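Chapter 5
Rewards, Praise and the School Day

Starting points

Ask a room full of grown-ups what they remember from primary school and somebody will mention a sticker. It might be a gold star, a smiley face or a certificate with their name spelt wrong, but they can still tell you where they were sitting when they got it. I love this subject, and I hope that by the end of the chapter you will be itching to look again at the rewards in your own classroom!

Rewards have a long history. The log book at Skellwood School opens in 1891, and within its first few pages the head is already grumbling about the cost of attendance medals. The medals went, came back, went again and were replaced by house points, and each change was argued over at length. You will find the same arguments in your own staffroom, usually over the biscuits. 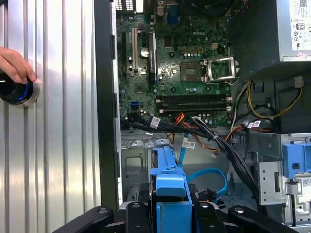
We begin with three words that are often muddled. Praise is something you say or write. A reward is something a pupil receives, such as a sticker, a point or an extra turn on the bikes. Recognition is wider than both: it is the business of letting a child know that their effort has been noticed, and it can be as small as a nod across the hall. Keep the three apart in your notes, because the activities later on ask you to spot each of them in real lessons.

Praise deserves the most room. "Well done, lovely work" is warm, and children like hearing it, but it leaves them guessing. Compare it with "You went back and changed that opening sentence, and now I want to read on." The second takes a few seconds longer and gives the pupil something to do again tomorrow. Try saying both aloud – you will hear the difference straight away.
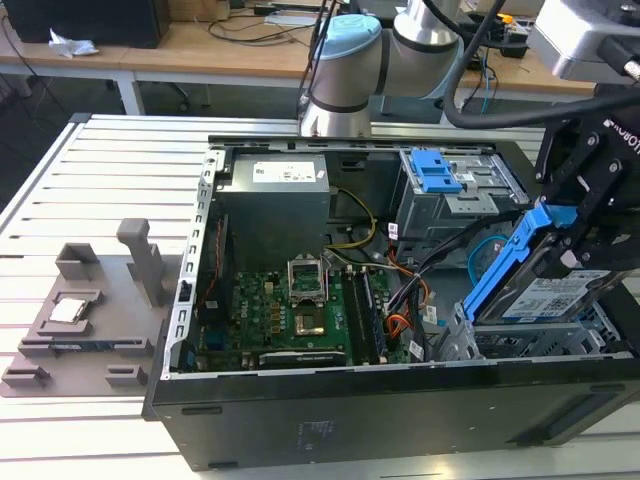 Whole-school schemes bring their own puzzles. Purnammont Primary has 518 pupils and runs a single points chart for all of them, from Reception to Year 6. Thygesen Road, a much smaller school, lets each class choose its own scheme and change it every term. Both are cheerful, well-run places, and we shall visit them again in the case studies. As you read, think about what happens to the quiet, steady child under each system, and what happens to the one who has had a dreadful morning.

Before you read on

Find a partner and spend 4 minutes on these.

Which reward do you remember best from your own schooldays, and what was it for?
Did you ever miss out on one you felt you had earned?
Would you have worked as hard without it? 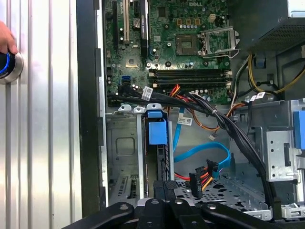
Figure 5.1 A fingertip on the power button of a desktop computer.

Jot down your answers and keep them, as they make a splendid starting point for the reflective journal. Students are often surprised by how strongly they feel about the second question, even years later. If your partner went to school in another country, so much the better – ask about prize days, class monitors and whatever went home in the book bag.
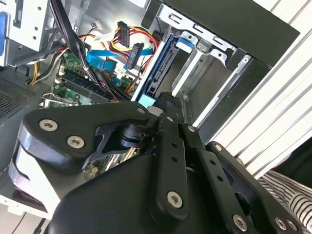
Figure 5.2 Gripper and open desktop tower.

5.1 Who gets the stickers?

Let us start with a simple tally. The Zastholm record sheet, printed at the back of the book, has a row for each pupil and a column for each lesson. Put a tick whenever a child is given a reward, and a dot whenever they are praised by name. Fill it in for one full week before you look for any patterns, and ask the class teacher to guess the results first.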